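4. Dressing the table

Before you set out any of your Kotia blocks, take a minute to get the cloth nice and smooth (I know, I know, you want to start playing!). Lay it over the tabletop, let it hang the same on both sides, and press the wrinkles out toward the corners with your palms.

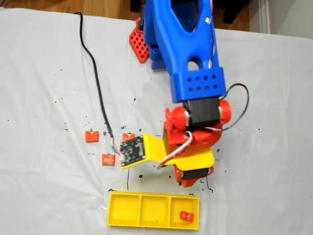

5. Set out a few small blocks first and leave the other 18 in the tray for now.

6. Try a gentle nudge. If the cloth slides along with a block, clip it under the table edge and smooth it again.

Note: Plain white cotton works beautifully.

Caution: Small parts. Keep away from little ones under 6.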